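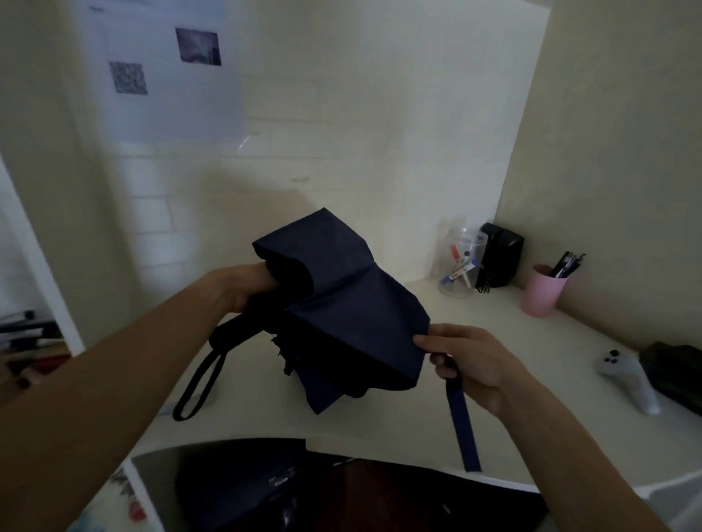
Recording a folding task for the Lemwood robotics club

Most tutorials for teaching a robot from human recordings promise too much. I've helped with our club project since April, and I don't trust any number that comes without the raw clips. Still, first-year members need a routine, so follow this one.

1. Pick one cloth item. An umbrella sounds easy. It has ribs, a strap and a canopy that never lands the same way twice, so save it for later if you're new.

2. Write the start and end state on paper before you record. "Folded" means nothing. "Closure strap fastened, handle loop free" means something.

3. Keep both hands in view. If a thumb goes under the fabric, slow down - the tracker will guess, and it guesses badly.

4. Leave the ordinary desk stuff alone. Pens and notebooks in the background are fine. Vesna wanted a bare desk, and our Grundel model then failed on every desk that wasn't. 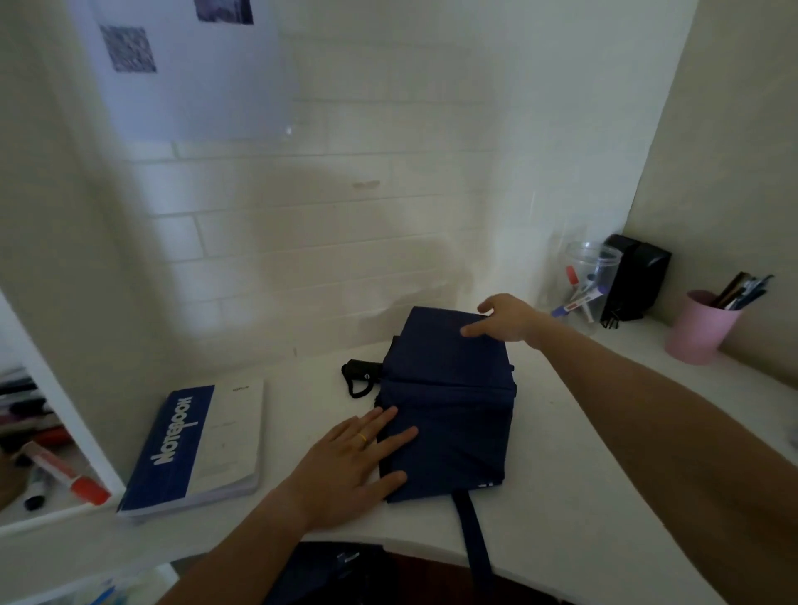

3 min read

5. Move on to a bag. Press the front flat with one palm and work the top with the other hand. Check where the strap hangs before you call it done.

6. Stop at 100 takes and watch 7 of them all the way through. Mirsad skipped this and had to relabel 1,000 clips.

7. Log the failures too. Don't delete a bad fold to make the chart look nicer.

Will more takes fix a weak model? Maybe. I haven't seen it yet. Send labels to Biljana before training.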